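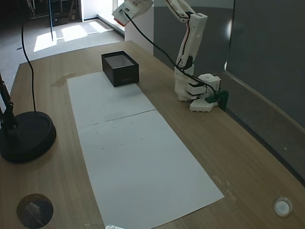 Jun 30, 2024

Seed cleaning again, and this time I'm writing it down before I forget what I did, because my notes from May are useless (thanks, me). Everything so far has been the poppies and the foxglove, both of which are so small that one sneeze ends your afternoon. I've gone over to working on white paper, two sheets laid end to end down the middle of the long table, and I do like it much better than the tray. Dark specks on white, you can't miss them, even the stray ones scattered near the join. The seam is still a nuisance with anything tiny, so next time I'll try one long piece off the roll.

Sieves first. I've been using the 2 mm to take off the big rubbish, bits of pod and stalk and the odd earwig, and then a finer one underneath. The finer one came from Bomov and it's lovely, except the rim has a lip on the inside and seed sits in there and hides. I found foxglove in it after I'd done the poppies! So: tap it upside down over paper, then go round the lip with the small paintbrush, EVERY time you change species. If you're reading this and you've borrowed it, please do the same.

Winnowing was a mixed bag. The hairdryer on cold is too strong for anything below a lettuce seed, and I lost a good pinch of the Ukeck poppies finding that out. Blowing across a shallow bowl works if you go gently and stop before you get bored. I also tried the old trick of tilting a sheet of card and letting the round seed roll off while the chaff stays put. Brilliant for poppies, hopeless for foxglove, which just sort of shuffles.

Drying: the jars with silica went in a fortnight back and the Ukeck lot feel properly crisp now. The Porna lot I'm less sure about. The pods were picked after rain and I think I shut the lid on them too early. Had a sniff, slightly musty, so they've been tipped out on a plate by the window and they can stay there until I trust them. Not going in the fridge like that.

Germination test is set up for the Wongsuwan seed, the packet that came in the swap with no year on it. Four dishes, damp kitchen paper, 30 seeds a dish, lids on but not tight. They need light, so they're on the sill and not in the airing cupboard where I put the last batch like an idiot. If they're mostly dead I'll still sow the rest thickly in a corner and see what happens, seems a shame to bin them.

Packets. I've 400 of the little glassine ones left, which sounds like loads until the swap comes round. Pencil only on the labels please, the gel pen rubs off on the glassine and then we've all got mystery seed. Species, where it was picked, month, that's enough.

Still to do: the campion (pods not open yet, check them midweek), find the other small paintbrush, ask whether anyone wants the leftover chaff for the compost. And a finer sieve would be nice if there's one going second-hand, the new ones are a silly price.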